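Packing firm puts robot arms on the kitting line, and staff wait to hear what it means for their hours

CLASTCOMBE — Staff at Dradum, which packs classroom maths kits in a converted dairy on the edge of town, have been told that a robot arm will start sorting counting blocks into trays in August. Managers say no jobs will go. They have not put that in writing.

The firm sends out boxed sets of plastic blocks, number cards and plastic coins to primary schools. Most of the work is done by hand at long tables, by people who have been doing it for years and are quick at it. An experienced packer can fill a tray while holding a conversation and keeping an eye on the next box coming down the bench.

The arm is not yet at that standard. It is being trained in a former meeting room upstairs, on a system the firm has named Dai, and it picks up one piece at a time. According to the notice pinned up by the time clock, it will begin with "repetitive small-part transfer", a phrase several packers said they had to read twice before they recognised their own job.

Dradum has 410 people on its books across its sites, though most of them drive, sell or work in the office. The kitting room in Clastcombe has 15 packers on the day shift. The plan is for six of them to move to what the notice calls cell support, meaning they will keep the arms supplied with blocks, take away full trays and step in when a piece is dropped or missed.

No one has yet explained how that work will be paid. Packers at present get a basic rate and a bonus for finished kits. A person who is standing beside an arm has no finished kits to count, and if the bonus is to be worked out on the arm's output, it matters a great deal how fast the arm is.

That figure is hard to pin down. A slide shown at the staff meeting in the canteen gave a target of 1000 placements a shift. Asked whether the arm had reached it in testing, the firm said it was "on a path to that number". It would not say where on the path it was now.

A good packer passes that target well before the morning break.

Hongmei Li, who runs the automation project, accepts that the comparison is not flattering. She says speed was never the main argument. The kitting room loses days every autumn to sore wrists and bad shoulders, and the firm struggles to hire for the rush before the school year starts.

"I would sooner have people checking kits than bending over a tray all afternoon," she said. "It is dull work and it hurts people. We should be able to say that without everyone hearing a threat."

It is a fair point about the wrists. Several packers who spoke to us wore supports, and none of them claimed to enjoy the trays. But they also asked why it had taken a robot to bring the subject up. A request for adjustable benches was turned down two years ago on grounds of cost. The same benches are now included in the budget for the new cells, at the end where the arm is fixed.

There is also the matter of who has been doing the teaching. The arm learns from examples, and those examples come from staff who go upstairs in turns and guide it through the same move again and again: reach, close, lift, put down, start over. They are paid their basic rate for these sessions, with no bonus. One packer with long service said she had lost money every week she took part.

"They tell me I've got good hands for it," she said. "I had good hands for it downstairs as well, and I was on more."

Li said the bonus question was "under review" and that people had volunteered for the sessions. Two of those we spoke to remembered it differently. Their names had been on the rota when they came in.

The firm points to Tikholm, its sister site, where a labelling machine went in some time ago and where, it says, there were no redundancies. That is true as far as it goes. Former staff there say the number of people in the labelling room fell all the same, through temporary contracts that were not renewed and leavers who were not replaced. Dradum does not count those as job losses. The people whose contracts ended might.

Clastcombe has its own temporary staff, taken on each summer to get the school orders out. The notice does not mention them. When we asked if the usual number would be hired this year, we were told that seasonal plans were still being drawn up.

The upstairs room, meanwhile, is kept simple. At the training table the work comes down to a partly open gripper, a blue block lying a short way in front of its fingers, and an empty off-white bin.
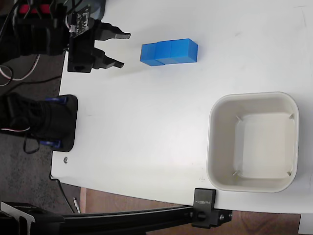 What the arm has to cope with downstairs

The kitting room is a good deal messier than that. Blocks arrive in sacks, mixed, and some come stuck together from the supplier. Packers pull them apart without thinking about it. They also throw out the ones with split corners, spot when a sack has been filled with the wrong colour, and know which schools have asked for extra cards. Little of this is written down anywhere, and none of it appears on the slide.

Li says faults will be caught by the people on cell support. That would leave staff looking for faults in work they are no longer doing with their own hands, at a pace set by something else. Some may find it restful. Others told us they expected to be bored by ten o'clock and blamed for whatever got through.

Breaks are another loose end. Packers now agree among themselves when to stop, so that the bench is never left short. Under the draft rota each arm must have a person beside it whenever it is running, and breaks would be fixed. The firm calls this a safety rule. It is hard to argue with, but it does take away one of the few parts of the day that staff arrange for themselves.

What happens next

A trial with one arm is due to run alongside the hand benches in August, in the middle of the firm's busiest stretch. Staff asked for it to be held in a quieter month and were told that the system needed to be tested under real conditions.

Dradum says it will publish the results to staff. It has not said which results. Placements per shift would be easy to count and would look tidy on another slide. Complaints from schools, pieces picked up off the floor and the hours people spend putting things right would take more effort to record, and would say more about whether the work has got any better.

Packers have asked for three things before the trial starts: a written promise on jobs that covers temporary staff, a bonus for those who teach or tend the arm, and a say in the break rota. A meeting has been offered, but no time has been set for it.

The adjustable benches have been ordered.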